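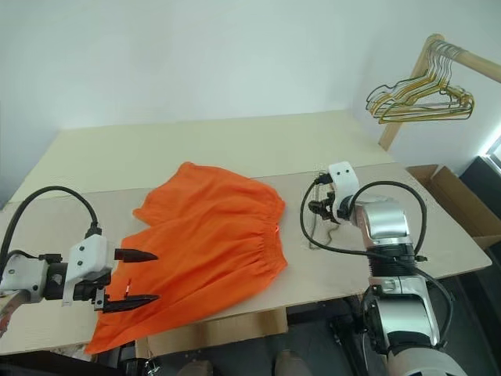
Slide 1 — orange shorts, elastic waist

Clothes swap talk, Hastdale library, Sep 10, 2023. Keep to 18 mins. Water. Phone off.

Start straight in, no long hello. Ask for hands — who has something in a drawer they haven't worn since January? Wait. Put own hand up.

Me: green cord jacket, bought in a hurry for my cousin's wedding, too tight across the back then and still too tight. Kept it four years. Moved house with it twice.

Slide 2 — how the swap works
One item in, one token out. Kids' things half a token. Coats two.
No pants, no socks, no swimwear unless tags still on.
Wash it first. Say this twice, say it nicely.
Leftover tokens carry over to next time, write your name on the back.
Somebody will ask about shoes. Yes to shoes if the soles are sound. Pairs tied together by the laces please.

Slide 3 — last time
160 people through the door at Plemolent Hall. 900 items in. 290 left at the end, mostly work shirts and very small jeans. Manouchehr drove them to the Bagheri shop in his van, two trips. Thank him, he's near the back.
Pause here for the jumper story — woman who brought a jumper in, went round the rails, picked up her own jumper and nearly took it home. Don't drag it out. Went on too long at Gralia.

Slide 4 — sorting
What we got wrong: sorted by size. Labels are all over the place, a 12 in one shop is a 16 in another, and half the old stuff has no label left. People were in the wrong rail all morning.
Now sort by type then by colour. Trousers, skirts, tops, knits, coats. Kids by age, still the best way. Sportswear gets its own table as it slides off hangers.
Big mirror by the window, not by the door — queue last time was horrid.
Pins and a tape measure on a string. Both walked off last time, bring spares.

Slide 5 — mending corner
Shahab Talebi doing this again, ten till one. Hems, buttons, small holes. Zips if he likes the look of you.
Elastic: most asked for job by miles. Unpick a little gap in the casing, pin new elastic to the old, pull through, stitch, close up. Ten minutes at home. Buy it by the metre at the market, packets cost daft money.
Bobbling on knits — cheap razor, go gently, lay it flat frist.
Hand round the grey cardigan, before side and after side. GET IT BACK.

Slide 6 — what we need
Rails. Always rails. Hangers we have too many of, no more hangers thank you
Two people for the door, one who can lift.
Sign up sheet is on the table with the biscuits.

If time is short skip the bit on dye. If loads of time do dye — old pillowcase test, salt, rubber gloves, never the good saucepan.

Questions likely:
Can I bring curtains? Yes, fabric pile.
Wedding dresses? Ring Manouchehr Asadi first, he keeps the list.
What about moths. Freezer bag, two weeks in the freezer, then bring it.
Is it free? Yes, tea is a donation.

Finish on the next date, its on the blue flyer. Stack chairs after, key back to the desk by half past.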